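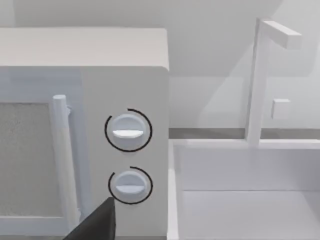 Chapter 4
Waves That Carry Energy

Drop a pebble into a still pond and watch a leaf floating nearby. The ripples reach it, the leaf bobs up and down, and then it settles almost exactly where it started. The water stayed put, yet something traveled across the pond and moved that leaf! What traveled was energy, and the whole of this chapter grows out of that one small observation.

You have been surrounded by waves all day. Sound reached you from a slamming door. Light bounced off this page. Radio waves passed straight through the walls of your classroom (and through you) without anyone noticing. Some of these waves need a material to move through, such as air, water, or rock. Others, the electromagnetic waves, can cross empty space, and we will spend most of our time with those.

One of our favorite stories in this chapter comes from Sofia Barreto, a science teacher in the town of Livcombe. One June she asked her students to stretch a long spring across the gym floor and send pulses down it, 2 at a time, one from each end. The pulses met in the middle, piled up into a taller bump, and then went on their way as if nothing had happened. Her class repeated it over 80 times, mostly for the fun of it. You will try the same thing in Section 4.2, so start looking for a good spring now.

Before you begin, make sure you are comfortable with these units: 1000 hertz is 1 kilohertz, and 3000 hertz is 3 kilohertz. Hertz means "waves per second," and you will meet it on nearly every page.

Key words
wavelength, frequency, amplitude, medium, reflection, interference

Warm-up
Hold one end of a jump rope while a partner holds the other. Shake it slowly, then faster. Write down what happens to the distance between the bumps.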